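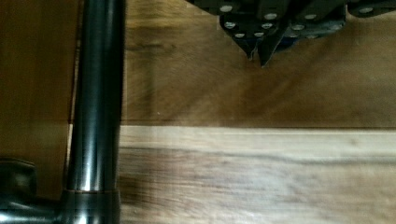 Our project was the workbench top for the Hunholm shop room. Two kinds of wood, one surface, and the question was whether a mixed top holds up as well as a single-species one. We had a budget of 300 dollars and most of it went to lumber, so no room for a second try. The joint is what we cared about most. It runs straight across between the darker brown wood and the pale tan wood, and the grain on the pale side is streaky, light beige into grayish brown with one darker band through the middle. We liked that band. Kept it facing up.

Materials
Darker planks from Totska, lighter ones from MacBrayne's yard. Staltum glue. Clamps borrowed from the school. Sandpaper, two grits, should of bought three.

What we did
Planed the edges first. Took way longer than planned, the lighter wood kept tearing out near the ends. Then a dry fit, then glue, then clamps overnight. Sanded next day. Oil after that, 4 coats, thin ones. The last coat went on too heavy and stayed tacky so we wiped it back with a rag and left it alone for the weekend.

Grain direction: both woods run side to side, same way as the seam. We argued about this. One of us wanted the pale planks turned the other way for looks, but wood moves across the grain and we didn't want the joint to open up in July when the shop gets humid.

Testing
Simple stuff. A dropped steel weight from the same height on each wood, then measured the dents. The darker wood dented less. Also a rub test with a scrub pad, 2000 strokes split between all of us, very boring. The oil dulled on both sides and the joint felt the same under a fingernail as before. Load test on a spare glued strip, it broke at 847 newtons — and it broke in the pale wood next to the glue line, so the glue did it's job.

Problems
Color. The pale side shows every pencil mark and the dark side hides them, so people end up doing layout on one half only. Not something we planned for. Also our moisture readings from before glue-up got lost, so the shrinkage section from the proposal is out of this report.

Still to do
Check the seam again in July with a straightedge. Round over the front edge. Ask if the shop wants a second coat of wax or just the oil.

Report turned in 3/16/18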